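The Switch That Was Turned the Right Way

A fault in a training lab, 239 good runs, and one label plate too many

29th November

The log entry is one line long. "Selector moved, no result, arm continued." It took the people at Nurard the better part of a month to work out what those six words meant, and by then they had changed the way they write every test.

Nurard is a small outfit. It teaches robots to do the dull end of electrical work — walk up to a control cabinet, read it, turn the thing that needs turning, press the thing that needs pressing, go away again. The customers are plants and substations where sending a person into a switch room at night costs money and sometimes worse. The robot in question is called Munshi. Two arms, a camera up at head height, and a habit of pausing before it touches anything, which visitors tend to read as caution. It's mostly the software catching up.

Munshi practices on a pair of gray doors.

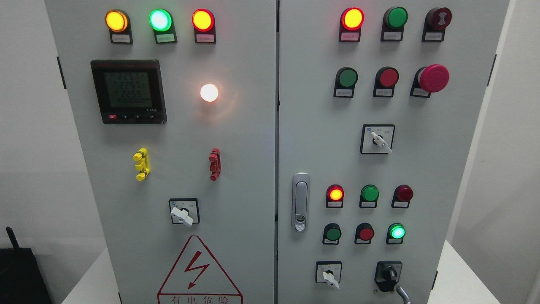
The doors came from Hodine, a panel shop that builds practice rigs for trade schools, and they get worked hard. The routine that failed was number 3 in the book. Find the selector switch, turn it, confirm from the lamps that the turn did what it should, press the green button. Four steps, any apprentice could do it. Munshi had done it 239 times in a row without a complaint from anybody.

On the next run the lever went over. Fine. The lamp that should have changed didn't change. Not fine. Munshi pressed green anyway.

Nothing blew up, nothing even clicked. The practice rig drives no motors, so there was no load to start and no one in danger. The operator at the desk didn't notice a thing until the evening, going back through the log with a sandwich. But in a real switch room that is the whole ball game. A lamp that doesn't change is the panel telling you to stop, and the robot had gone straight past it.

First theory was a bad lamp. Swapped it, still the same. Second theory was the switch itself, a worn contact behind the lever, and that one turned out to be half right. The contact was tired. It would make on one turn and miss on another, depending how hard the lever was pushed home, and a robot wrist pushes home a bit softer than a person does. Hodine sent a new block and it was fitted in ten minutes.

Half right, though. A worn contact explains why the lamp stayed as it was. It doesn't explain why Munshi beleived it had changed.

For that they had to pull the recordings. The program that checks the lamps is called Wiketti, written in-house, and its job is simple to describe. Look at a spot on the door, say lit or unlit. Say what color. Wiketti is good at this. Across 300 still frames picked from the old runs, checked by hand over two long days, it got the color wrong only on lamps turned down very dim.

What it got wrong was which lamp.

Cabinet doors are crowded places. Same round lamp over and over, same little white plate under each, rows that nearly line up but don't. A person finds the right one by reading the plate. Wiketti found it by position, measured off the seam between the doors, and the seam had been in the same place in the picture for so long that no check had ever been written for it moving. Then somebody shifted the robot's base while sweeping. Not by much. Enough that the program was looking one lamp over, at a lamp that happened to be in the right state already.

So it saw what it expected. Told the arm to carry on.
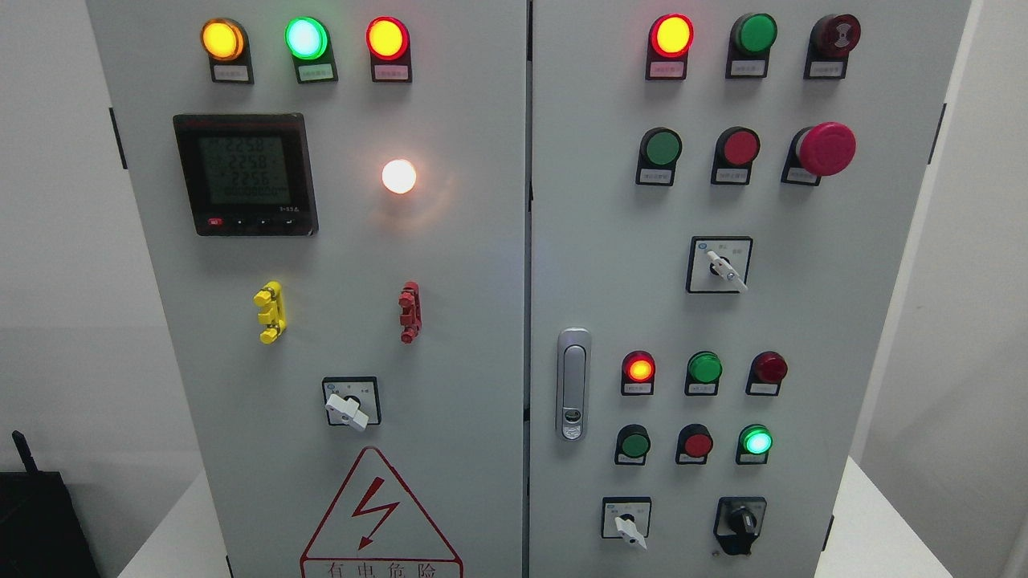

There is a particular kind of quiet in an engineering office when a fault turns out to be two faults holding hands. The switch alone would have been caught, if the program had been watching the right lamp. The drift alone would have been harmless for weeks, months maybe, because with a healthy switch the answer was always yes. It took both. That's the part that bothers people who do this work for a living, because the test book only ever broke one thing at a time.

It also only ever tested for success. Go back through the routines as they stood last February and there isn't a single one where the correct answer is to stop. The score sheet had a column for completed and a column for time. A robot that backed off and asked for help got marked down the same as one that missed the button by an inch.

That has changed. The new book has dead lamps in it, swapped lamps, switches that turn and do nothing. Before each run the base gets nudged on purpose, a different direction every time. Wiketti now has to match the plate as well as the position, and if the two disagree it has to say so out loud and the arm goes to rest. It must also see the lamp change — before and after, two looks — instead of just liking what it finds at the end. Slower. A run takes nearly twice as long as it used to.

Emergency stops were argued over for longer than anything else. Should the robot be allowed to hit one? Some on the team wanted it, on the grounds that a person would. Others pointed out that a robot confused about which lamp it's looking at could be just as confused about what else is on the door, and that a stop in the middle of the wrong process can do real harm of it's own. For now Munshi leaves the red mushroom alone and the decision stays with whoever is at the desk. It's a rule for this year. Nurard doesn't pretend it is settled.

The first customer trial, planned for a pump station, got pushed back. The customer was told why, in full, with the log line pasted into the email. They asked for a copy of the new test book and then asked if their own staff could be run through it, which the office took as a compliment and then, thinking about it a bit more, a slightly worrying one.

As of this week the count on the new routines stands at 351. Munshi has refused to go on in a good share of those, most of them correctly. A few were false alarms, glare on a plate mainly, and those are being worked through one by one. The old contact block is in a drawer at the desk, and it still makes if you push hard enough.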